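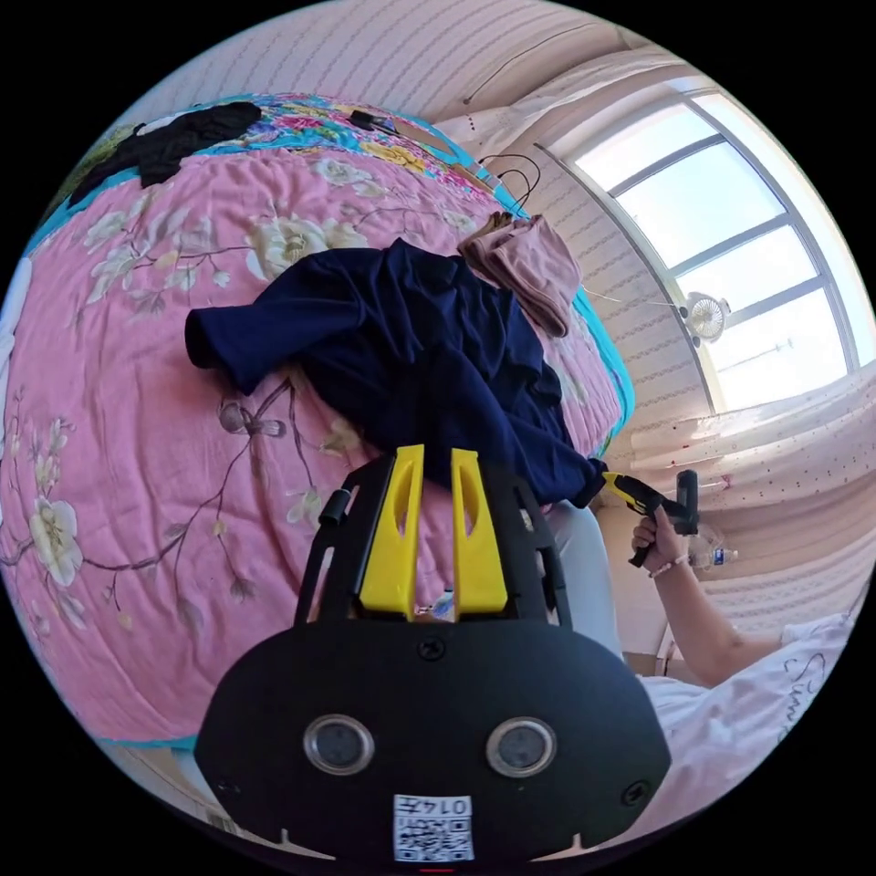
When our laundry at Harkenum got its first folding robot, most of us asked how many jobs it would take. I think now it was the wrong question, or at least it came too early. The first thing that changed was how we look at our own hands. A navy-blue long-sleeved shirt, spread on a flowered pink quilt with one sleeve stretched out and the rest bunched, is for a folder two seconds of thought. For a machine it is a long problem, and somebody must show it the way, with a gripper held in the hand, yellow fingers towards the cloth, again and again.

I have worked in laundries for 12 years. In this time I was never asked how I fold. I was asked how fast. Then the company Candum came to sell us the system, and suddenly my colleague Romana Jireš had to explain why she takes the collar first with one fabric and the hem first with another. She could not say it at once. She had to fold slowly and watch herself. Later she told me she was proud and also a little angry, and I understand both.

The managers say that the robot takes the dull work. This is partly true. Towels are dull, and on a good shift it folds 400 of them. But the dull work was also the time when we talked, and when a person with a bad back could stand at an easy table for an hour. Now the easy table belongs to the machine, and what is left for us is the difficult pieces, all day. My shoulders know this by Friday.

I am not against the robot. I only want that two things are written in our contracts. The person who teaches the machine should be paid for teaching, at a higher rate than for folding. And the hour of easy work should be given back in some form, as a longer break or a change of post. At the Stiltmont site they have the longer break already, and the towels are still ready for the evening van.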